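Plorby 柔性指套件:选配、预算与到货前的准备

产品页 / 末端执行器 / 柔性夹指

Plorby 是 Retau 为桌面级机械臂做的一套柔性夹指。蓝色弹性指体,沿长度方向开一排矩形空腔,侧面带细密的点状纹理。它捏住东西的时候会顺着物体的轮廓弯下去,塑料杯、饮料罐、纸盒、水果,换着抓也不用换指。我们自己用得很上瘾,所以这一页写得比一般产品页长一点,重点放在大家来信问得最多的事:该买哪一套,钱该怎么留,桌子该怎么摆。

适合谁

如果你手上的任务是“一张桌子,几样日用品,拿起来放到别处去”,Plorby 基本就是为这种活儿设计的。教学实验室、做抓取研究的小组、想先在台面上验证分拣流程的工厂工艺部门,都能直接上手。

如果你要夹的是带油的金属件、高温件,或者需要很硬的定位(比如插销入孔),请先看 Retau 的刚性指系列。柔性指的好处来自它会变形,麻烦也来自它会变形,这一点选型时一定要想清楚!

三种配置

入门套件:一对柔性指、转接座、螺丝包、纸质安装卡。已经有平行夹爪、只想换指的用户买这一套就够了。

工作站套件:入门套件的全部内容,另加腕部小相机支架、线缆夹和一对备用指。多数实验室最后都会走到这一套,建议一步到位,支架单独补购要重新拆一次腕部,挺费事的。

教室套件:含 16 对柔性指,按对装袋,附收纳盒。适合多台机械臂同时开课的场合,夹爪和相机支架不在其中,请另外列项。

桌面怎么布置

很多人把预算全花在机械臂上,桌子随便找一张,结果调试的时候吃了不少苦头。我们在 Divatcombe 的演示间试过各种台面,最后留下来的是最朴素的做法:白桌面,白墙,颜色差别大的几个容器靠墙放,要抓的物体放在前面,四周留出让手指张开的空间。手指和物体之间的空隙宁可多留,柔性指张开以后比图纸上看起来要宽,靠得太挤的话,下探时指尖会先碰到旁边的东西。
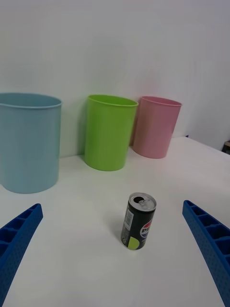 腕部视角:Plorby 夹指张开,中间是一罐百事可乐,后方为浅蓝、亮绿、粉色三个容器。

细长的饮料罐是我们特别喜欢推荐的练习物。它又高又窄,重心稍微推偏就会倒,很能看出下探路径和闭合速度设得好不好。建议准备空罐、半满罐和未开封罐各几个,三种重量跑一遍,力度参数心里就有数了。开过口的罐子请先倒空冲净再上台面,残留的糖水粘在指面纹理里,清洗起来真的很烦。

容器也别省。塑料杯、小桶这一类便宜货就很好用,大小不一更好,颜色拉开差距对相机识别有帮助。选口沿外翻的款式时,留意一下指尖松开物体时会不会挂在沿上,需要的话把放置点往杯口中心挪一挪。

预算怎么列

我们推荐按四行来列,申请经费的时候也容易讲明白。

第一行是夹指本体。Retau 的目录价按对计算,教室套件有单独报价,当季价目表可以向销售邮箱索取。

第二行是备用指。柔性指是耗材,请从第一天就把它当耗材看!频繁抓取棱角分明的纸盒时,磨损最快的是指尖内侧的纹理。我们建议每 1000 次抓取后做一次外观检查,看空腔之间的筋有没有细裂纹、纹理有没有磨平。有裂纹就成对更换,一新一旧两根手指弯曲程度不一样,物体会往一侧跑。

第三行是转接与线缆。这一行最容易漏。不同品牌机械臂的法兰不同,Retau 提供现成转接座的型号见兼容表,表里没有的,可以来信附上法兰图纸,我们会告诉你能不能做、要等多久。腕部装相机的话,线缆长度请按机械臂完全伸展时的路径来量,再加一段余量。

第四行是台面和练习物。金额不大,但单独列出来之后,采购流程会顺很多。罐子、杯子、收纳桶、一块干净的白色台面板,一次买齐,别等到机械臂通了电才满楼找杯子。

还有一笔是时间。机械安装半天足够,标定和第一轮参数调试请留出一周。第一次用柔性指的团队,往往会把闭合力设得太大,罐身压瘪一两个很正常,慢慢往下调就好。

和 Ots 控制盒一起用

Ots 是与 Plorby 配套的夹爪控制盒,选购件。它把开合行程、速度和力度限制放在一个小面板上,调参的时候不用反复改程序,旋钮一拧就能看到区别,带学生做实验特别省心。已经有自己控制方案的用户可以不买,Plorby 本身没有电子部件,任何行程合适的平行夹爪都能带它。

Ots 的预设一共两组:“轻物”和“通用”。“轻物”对应空杯、空罐;“通用”对应有内容物的容器。两组都可以改写,改写前请先导出原值存一份。

到货清单与验收

开箱后请先核对:指体颜色均匀、空腔无堵塞、安装孔无毛刺。把两根手指并排放平,长度应一致。装上夹爪后空载开合 100 次,期间听有没有摩擦声,结束后再拧一遍固定螺丝。出现问题请在这一步就拍照联系我们,还没有上过物体的手指换货最快。

维护很简单:温水加中性清洁剂,软毛刷顺着纹理刷,晾干后再装。酒精擦拭偶尔为之可以,长期浸泡会让材料变硬。不用的时候让夹爪保持张开,别夹着东西过夜。

常见咨询

能只买一根手指吗?不能,出厂时按弯曲特性配对。

蓝色以外还有别的颜色吗?目前只有蓝色。白色台面上它和背景分得很开,调视觉的用户普遍喜欢。

多台机械臂可以混用不同批次吗?可以,同一台夹爪上的两根保持同一对即可。

五月有新到货吗?有,工作站套件和备用指都会补库存,教室套件按订单生产,想赶秋季开课的请提前把数量告诉我们。

订货编号

入门套件 RT-PL-101
工作站套件、教室套件及 Ots 控制盒的编号见价目表。询价时请写明机械臂型号、夹爪行程和准备抓取的物体,附一张台面照片更好,我们很乐意帮你看看摆放。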